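Trade and Investment, Session 4: Why do firms open up shop abroad?

Hi all! These are my notes from class, tidied up a bit for those of you who missed it (hello, Marek).

We started with the difference between trade and foreign direct investment, which trips people up every year. If Dvořáček ships 4000 pumps to a buyer overseas, that's an export. If it builds a plant over there and hires 300 people to make the pumps, that's direct investment – and the pumps it sells locally never show up in the export figures at all. Keep that in mind whenever someone quotes a trade balance at you.

Then the tariff case. Clando sells a machine for 3000 at home, and the importing country adds a duty of 400. Who pays it? Most of you said the buyer. Žofie said "it depends," and I nearly applauded! If buyers can easily switch to a local brand, Clando may have to swallow a big piece of that duty itself. If they can't, the price goes up by nearly the full amount.

Joint ventures we only got halfway through. The Budum and Jakbridge case is in your reader. Look for who brings the cash, who brings the local contacts, and who gets to say no. I find that last one much more interesting than the ownership split, but read it and argue with me. 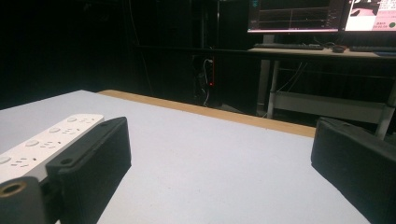
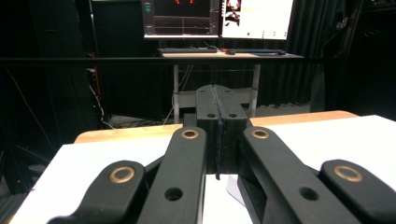 For next time, please read the case to the end and write half a page on whether Jakbridge should have gone in alone. Bullet points are fine, I'm not fussy. Send it to me by 27th March, and copy in Drahomíra, who is grading with me this term.

Vlasta Šindelář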